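Re: [binitz-users] Grasp planner keeps choosing the wrong side of open containers
From: Augustina Kyei
To: binitz-users

Hi Dirceu, hi all,

Sorry for the slow reply, I read your message over breakfast and then had to go and look at our own logs before I could say anything useful. And then of course looking at the logs took most of the day, as it does.

Dirceu Aguiar wrote:
> We moved to the new antipodal sampler in August and most things got
> better, but anything with a hollow inside has become a lottery. For
> a bowl or a tray the planner will happily propose a grasp across the
> whole object, both fingers outside, even when the width is past what
> the gripper can open to. Then the width check throws it out, and we
> are left with nothing, or with some awful grasp on a corner.
> Is anybody else seeing this? Is there a setting I have missed? I have
> tried raising the sample count to 900 and it only got slower.
> Raelene thinks it is the depth hole filling but I am not convinced.

Yes, we are seeing it too, and I think you and Raelene are each holding one half of the answer. Let me try to explain how it looks from our end in Levenstead, and please forgive me if I go over things you already know. I find I have to walk through it from the start or I lose my place.

The sampler picks a surface point, shoots a ray inward along the normal, and takes the place where the ray comes out as the second contact. For a block or a can that's all you want. For something hollow, there are two honest answers: the ray comes out on the inside of the near wall, or it carries on and comes out on the far side of the whole thing. Which one you get depends on whether the inside surface exists in the mesh at all. If the hole filling step has smoothed over the opening, the object is a solid lump as far as the sampler is concerned, and the only grasp it can ever find is the wide one. Raising the sample count just gives you more of the same (I did exactly this myself in the spring, so you're in good company).

We have been working through our little set of household things with the wrist camera running, and the woven basket is the one that showed me what was going on.

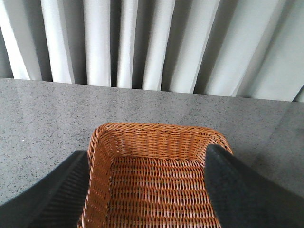
Basket on the counter, one finger to each side of it.

The wide grasp is a perfectly sensible thing to ask for with a shape like that, provided the opening width allows it, and I wouldn't want a fix that takes it away. What bothers me is that the planner came up with it for the wrong reason. When I dumped the mesh for that run, the inside of the basket had been filled level with the rim. There wasn't a single candidate on the wall itself. Had the basket been a size larger we would have been exactly where you are, with an empty list and a robot sitting there thinking.

So, Raelene is right that the filling is to blame for the missing candidates. But turning it off altogether made things worse for us, as I suspect it did for you, and I'd guess that is why you weren't convinced. Without any filling, the small gaps between the strands in a weave come through as real holes, and the normals around them point every which way. Hannelore Kuhlmann went through this with me at some length and her suggestion, which we have been running since, is to fill by area. Small gaps get closed, and anything bigger than the threshold is left open and marked as a cavity. In the config it looks like this:

depth.fill_mode = by_area
depth.fill_max_area_cm2 = 2
sampler.allow_cavity_contacts = true
sampler.exit_rule = first

The last line matters most and it is the one that isn't in the manual. With exit_rule at its default the sampler takes the last exit along the ray, so even with a beautiful open mesh you will go on getting the far side. With "first" it stops at the near wall. There is also "both", which keeps the two candidates and lets the scorer choose between them. That is what I would really like to recommend — only the scorer in the current release has a strong liking for wide contacts, and you need to turn score.width_bonus down quite a way before the wall grasps get a look in.

We tried "first" on a roll of packing tape after that, as a nice thick ring with a proper hole through it. 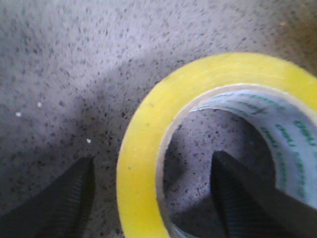
One thing to be careful about is clearance inside the cavity. The contact check only looks at the pad, and the body of the finger is a good deal wider than the pad once you get further down toward the knuckle. The planner doesn't test that part against the opposite wall unless you give it the full finger mesh in place of the simplified box. Italo Rizzi wrote a converter for the Carbone gripper files, which lives in the tools folder of the Dinden branch, and it does the job, though it wants the units in millimeters and will not tell you if they are something else. I leave 20 mm of clearance in the settings for anything I haven't tried before. That's more than most things need, and it does rule out mugs with narrow mouths, so do bring it down once you trust your meshes.

Dirceu, could you try the four lines above, with the sample count back at its default, and send me the candidate dump for one of your trays? Before and after if you can manage it. I'd like to see whether your cavity mask comes out clean at the rim, as ours is a bit ragged wherever the camera looks at a steep angle, and I haven't settled whether that is our calibration or the fill code. If yours is ragged too I'll open a ticket and put both dumps on it.

And Raelene, if you still have that old patch for the scorer, the one with the separate weights for inside and outside contacts, I would love to have another look at it. I think we let it drop too soon.

Warm wishes to everyone,
Augustina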